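February 10, 2023

Well, I finally sat down with the safety binder, the fat blue one that Pirjo Huttunen put together before she moved over to the Dawber site, and I have to say I have a new respect for her patience. I made a pot of tea and meant to read the first chapter, and then it was dark out and I was still going. She writes the way she talks, so it was a bit like having her back in the room for an evening.

The chapter that kept me was the one on setting up a table before anyone runs an arm over it. I had been doing most of it by habit, picked up from whoever was standing next to me in my first weeks at Balldale, and it was humbling to see how much of the habit was sloppy. I've been saying "clear" out loud before I enable the arms, which is good, but I've been saying it while I'm still looking at the screen! Pirjo's rule is that you look first, at the whole reach of both arms, then say it, and then wait for the other person to say it back. If you're alone you don't run at full speed, period. I've broken that one twice this month that I can remember, both times late in the day when I just wanted one more run in the log.

We did 96 runs this week against the 200 that Jerkora would like from us by the end of the month. I can feel that number pulling at me when I'm setting up, and I suppose that's what the binder is for. The page on speed says to do the first run after any change at 20 percent, and "any change" has a little list under it in her handwriting: new object, new gripper fingers, new cover on the table, new operator, back from lunch. I laughed at the lunch one and then thought about it for a while on the drive home, and I think she's right.

I also learned that a loose cable counts as an object. It goes on the sheet with everything else, and if it can reach a finger or a dish at any point in the motion, somebody has to say so and write it down. I'm so used to our cables that I'd stopped seeing them, a bit like the laundry chair at home. I called over to Furnach in the afternoon to ask how they handle theirs, and the very nice man on the phone said they argue about it constantly, which cheered me up no end.

So I copied out the parts I want in my own head by Monday's standards (Mom always said I only learn a thing by writing it), and I'm putting them here where I'll see them.

1. Look over the full reach of both arms, then say "clear," then wait for the answer.
2. Know where the stop button is before touching anything else, and keep that hand free.
3. Follow every cable with my eyes from one end to the other, the loops near the wrists most of all.
4. Set out only what the task calls for. For the fruit task, that's the plate and the basket with the bananas and the apple, and my coffee can live on the windowsill.

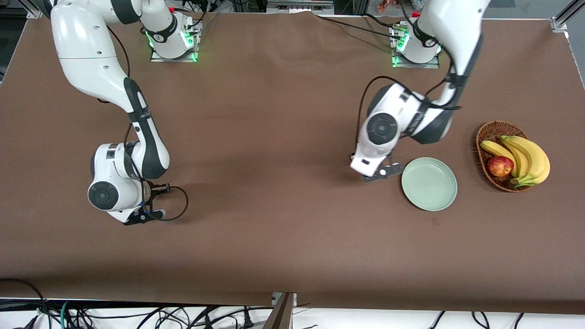 5. First run slow after any change, lunch included.
6. Never reach in to straighten something while the arms are enabled, even if it's only a banana.
7. Write down the odd things the same day, with the run number. I found run 1727 in the old log with just "weird" next to it, in my own writing, and I have no idea what I meant.

I want to ask Pirjo whether she'd mind my typing up her handwritten bits for the new people. I'll write to her tomorrow, and I must remember to return her umbrella too.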